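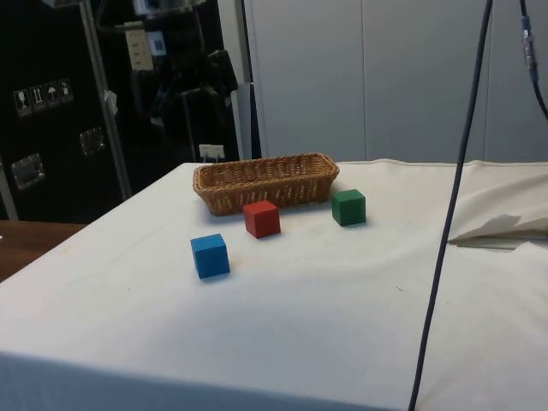 **Figure 3.** Layout for the near-basket condition: one wicker basket and a red, a green and a blue cube on a cloth-covered table.

### 4.2 What counts as "put away"

The Nestura survey asked 505 households when they would call a table tidy. Most said "when everything is in the basket," then went on to describe tables of their own where this had plainly never occurred. We therefore treat tidiness as a matter of distance. In the near-basket condition (Figure 3), the red cube lies almost against the rim. Raters in the Endside group scored it as "basically done" on Friday afternoons and as "not done" on every other day, a result we report without enthusiasm.

The cloth caused more argument than the cubes. Van Hecke's scale has no entry for a folded-over flap, and 18 raters marked the table down for it even though the instructions mentioned only toys. We kept their scores. A person who can ignore a rumpled tablecloth is probably not the person doing the tidying at home.

Across 2,760 ratings, color made no difference to whether a cube was judged out of place. Distance from the basket did, as did the rater's having eaten lunch. Only the first of these is modeled in Section 5.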